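About Tondolix

Tondolix is a small shared workshop for people who build robots and other automated machines. We started as two people with one bench and a drill press in a rented garage. Now we have seven members with keys, a proper electrical panel, and a waiting list for shelf space.

The workshop was set up by Selvaraj Begum and Wahyudi Sinaga. Selvaraj had spent years repairing packaging machines and wanted to build something of his own after work. Wahyudi was teaching himself motor control at home and had run out of kitchen. They split the rent and wrote a short list of rules, most of which still hang by the door.

What we work on

Most of what gets built here is arms. We also have a member who makes automatic feeders for a plant nursery, and one who has been converting an old engraving machine for longer than he would like us to say. Anyone may use the space for wheels, belts, pumps or anything else that moves by itself, as long as it can be switched off from the bench.

The largest shared project is called Kolby. It is a two-arm setup meant for holding and moving flat parts. One arm working alone is fine for blocks and cups. With a panel, the free end swings and the grip slips, so Kolby has to take hold in two places and keep both grips in agreement while the part is turned. That has kept us busy since May and is still going.

The arms are white and black, with cable run through corrugated tube because bare wire kept catching at the elbow. The first set of brackets cracked at the screw holes. The second set is thicker and has held so far. Control software is written by members and kept in one shared folder, with a plain text log of what was changed and who changed it. Our name for the part that keeps the two arms in step is Prantl. It is the piece visitors ask about most and the one we rewrite most often.

Where we are

Our rooms are on the ground floor behind the Varkska building. Enter from the yard. The front room was fitted out before we came, with leafy wallpaper on a coral-pink ground and brown marble to work on. We talked about painting over the walls and never did. The marble is heavy and does not shake when an arm stops short, so Kolby went there and the wooden benches went to the back room with the saws.

The back room has the drill press, a band saw, three printers, a soldering station and the parts shelves. Cutting and sanding are done in the back only. Dust in a gearbox has cost us a weekend more than once. 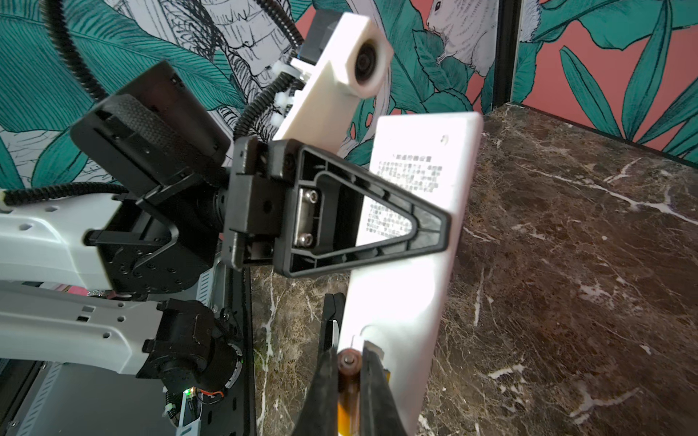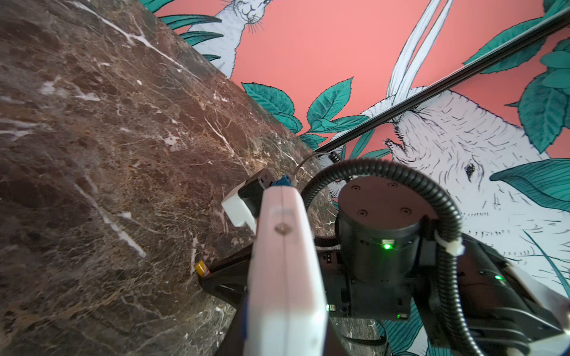 Kolby's arms at the marble in the front room

Members working on Kolby usually come in the evening, from six o'clock until they are tired. A typical session covers one thing: a new pad on a gripper, a cable that needs a longer loop, a change in how hard the fingers close. We try to change one part at a time. When two people change two parts on the same night it takes the rest of the week to find out which one caused the trouble.

Membership

You do not need a degree or a finished project to join. You should be able to say what you want to build and be willing to learn the tools. New members do three supervised sessions before they get a key. During those sessions we go through the saws, the power supplies and the stop switches.

Members pay a monthly fee that covers rent, power and common supplies such as screws, solder and zip ties. Motors, boards and filament are your own expense. If you use the last of something from the shelf, write it on the sheet.

Each member has one shelf. Projects left on a bench overnight need a name and a phone number on them. Anything that stays powered while its owner is out of the room needs agreement from whoever else is in.

Work for others

We take on a little outside work when a member wants to do it. So far this has been fixtures, small conveyors and a few replacement parts for machines whose makers no longer supply them. We do not build anything that lifts people or carries them. Quotes are given after we have seen the machine, or at least good photos and measurements of it. A member takes the job under their own name and the workshop keeps a small share for tools.

Visiting

Visitors are welcome in the evening if they write first. Please wear closed shoes and tie back long hair. Children can come with an adult and should stay on the yard side of the yellow tape while an arm is on. Parking in the yard is for unloading only, and the gate is locked at ten.

For membership, write to Wahyudi. For outside work, write to Selvaraj and include the size of the part and what it is made of.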